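February 19, 2022

Dear diary, I write late again. The tea is already finished and the neighbor's dog has stopped barking, so I have a quiet hour.

This was my second week in Kunley and my first Saturday without alarm clock. I slept until I was hungry. Then I cleaned the kitchen floor, called my mother, and told her that yes, I eat enough, and yes, the coat is warm. She asked if I have friends now. I said Lizelle, and she wanted to know how to spell it.

Lizelle Nkuna sits across from me at work and shares her lunch without asking if I want it. On Thursday it was rice with something green and very spicy. My eyes were running and she laughed so much that she had to go out to the corridor. I am still a little shy with her because she speaks fast, and I often answer to the question before the last one. But she waits for me. Not many people wait.

The new job is less frightening than on the first Monday. I know now where the cups are, which door needs a push with the shoulder, and that Johannes Le Roux does not like to be greeted before his coffee. I made this mistake for five days. On Friday I only nodded, and he nodded back, and I was proud the whole morning!

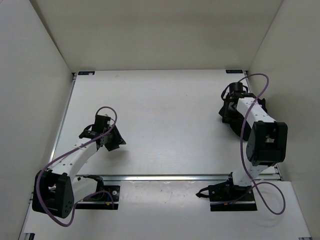
In the afternoon I took the number 142 bus to Gumede to look at the sea. It takes 55 minutes and costs more than I expected. The wind was terrible. I walked maybe roughly 100 steps on the sand, then my ears hurt and I went into Gastero, the small cafe by the bus stop, and ordered a soup. The waitress called me "sweetheart." In my language one would say this only to a child or a husband, so I did not know where to look. The soup was good, with too much pepper. I wrote two postcards there and forgot to buy the stamps.

I thought about my sister. It will be her birthday in March and I have not decided if I go home for it. The ticket is expensive, and I don't want to ask for free days so soon. On the other side, she came to every one of my birthdays, also the year when she had the broken foot. I will ask Lizelle how one asks for such a thing here, if it is by letter or only by mouth.

On the way back I bought a box of Saltiline crackers for the evening, and I have eaten nearly all of them while writing this. There are crumbs in the bed.

Tomorrow: wash the blue sweater by hand, find stamps, call my sister before lunch. Maybe also try the rice at home, with half of the spice.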